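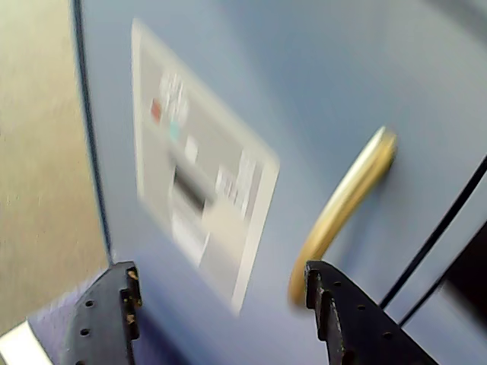 Reports > Community Facilities > Carnov Street Hall

Progress report: doors, hardware and signs
May
Prepared by the project officer, Greltum Housing and Halls

Overview | Works to date | Budget | Next steps | Contact

Works to date

The grant covers the doors and door furniture on both floors of the Carnov Street hall, along with new label plates so that regular users and first-time visitors can find the right room. There are 21 doors in the program. The ground floor is complete apart from the kitchen servery, and work upstairs has started.

The painted doors have been done in the pale blue-grey chosen at the tenants' meeting. Two other colours were tried on a spare door first. The darker one showed every scuff and the cream was too close to the walls, which are staying beige. Doors in the old wing needed more filling than the quote allowed for, mainly where earlier locks had been taken out and the holes patched badly.

Lever handles have replaced round knobs wherever the door thickness allowed it. We went with a curved lever in a brass colour, partly to match the fittings already in the foyer. Users of the seniors' lunch program had asked for levers for some years, and the centre's access plan lists them as a priority. The height has been kept the same from room to room. On two of the old doors the spindle hole had to be moved to get there.

Label plates are going up on the doors as each one is finished. Lekska supplied the first batch. Wording was checked with the user groups before it went to print, and one plate was sent back with the wrong room name. Lekska replaced it at no charge. The small coloured squares on the plates follow the key on the foyer noticeboard, which will be reprinted when the upstairs rooms are done.

Budget

Spending is on track overall. The extra filling and sanding came to $998, which has been met from contingency. That leaves roughly 50 per cent of the contingency unspent, and we do not expect to need it for the ground floor. Door furniture came in slightly under the quote. Painting labour is over by a small amount and will be reported in full with the final invoice.

No change to the total grant is requested.

Delays

The main delay was in the supply of latches. The first delivery from Huamán had the wrong backset and was returned. The replacement took longer than we were told, so several doors were used with temporary catches in the meantime. The playgroup moved to the front room while this was sorted out and has since gone back.

The hall stayed open throughout. Painting was done in the evenings and the rooms were aired before the morning bookings. We had one complaint about the smell and moved the remaining painting on that corridor to the school holidays.

Next steps

Fit the kitchen servery door and adjust the closer.
Finish sanding and painting upstairs, starting with the meeting room.
Order the second batch of label plates once the room names are confirmed. The arts group is still deciding what to call the old storeroom.
Check all latches and levers 90 days after the last one goes in, and tighten or replace as needed.

A final report with copies of invoices will follow when the upstairs doors are signed off.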